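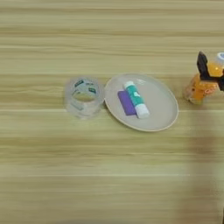 Boletín Rokard, núm. 21, pág. 11

Preguntas frecuentes sobre el intercambio de semillas

¿Quién puede participar?
Todas las personas que viven en Arroyo o en los pueblos vecinos. No es necesario tener huerto; una maceta en el balcón es suficiente.

¿Cuántas semillas debo traer?
Para el tomate y la lechuga pedimos un sobre pequeño por variedad. De judías aceptamos hasta 300 gramos. El año pasado recibimos casi 500 sobres, y por este motivo le rogamos que no traiga más de once.

¿Qué debo escribir en el sobre?
El nombre de la variedad, el mes de la cosecha y el lugar donde creció la planta. Si usted no conoce el nombre, escriba el color y la forma del fruto.

¿Cómo se cierran los sobres?
Con un poco de cinta adhesiva transparente. No use grapas, por favor - perforan el papel y las semillas finas se salen. 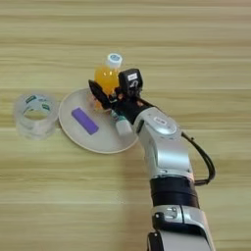 Los sobres de plástico no los podemos aceptar, tampoco cuando están bien cerrados.

¿Se admiten semillas híbridas?
No. Las plantas que nacen de ellas son muchas veces diferentes de la planta madre.

¿Hasta cuándo puedo entregar?
Hasta el final de marzo, en la tienda Pronau, por las tardes. Pregunte por Nicanor Miranda.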